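Filed under: Dishwashers > Drying and Residue

Ticket opened 2024-04-21 by Hamidreza Abbasi
Unit: Avville built-in, installed last September
Status: Open

Cloudy film on everything that comes out of the lower basket. Glasses are worst, plates are bad enough. You can write your name in it with a fingertip. The chat desk told me to buy the Tarkwood rinse aid and run it at the highest setting. I did. Eight cycles later I have the same film, plus a bottle of rinse aid I didn't want.

I'm not convinced this is hard water, whatever the script says. The strip that came with the machine put me at 160 ppm. The manual says anything under 300 needs no salt. So either the manual is wrong or the answer I was given is.

What I've tried so far:
— cleaned the filter (it wasn't dirty)
— switched from tablets to powder
— ran it empty with citric acid, hot cycle
— wiped the door seal

The citric acid helped for one load. Then the film came back. For comparison I've been washing a few plates by hand with the same tap water and leaving them in a rack to air-dry. No film. If the water were the problem I'd expect to see it there too.
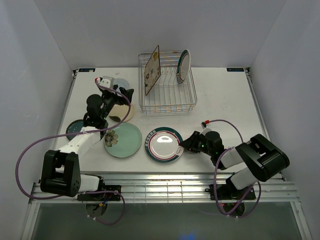

Abrehet Endale: Hand washing isn't a fair test, you rinse under a running tap and the machine reuses its last fill. Can you check whether the final rinse is draining all the way? Stop it with 40 minutes left on the long program and look in the sump. Gray, soapy water at that point means old wash water is going back over the dishes.

Fine, fair point on the rinse. I stopped it where you said. There was gray water in the sump and it smelled of detergent. I'm still not buying another bottle of anything. The drain hose goes up behind the cabinet and I can't see the loop without pulling the unit out, so before I do that I'd like someone to tell me how high it's supposed to be. The manual gives two different drawings.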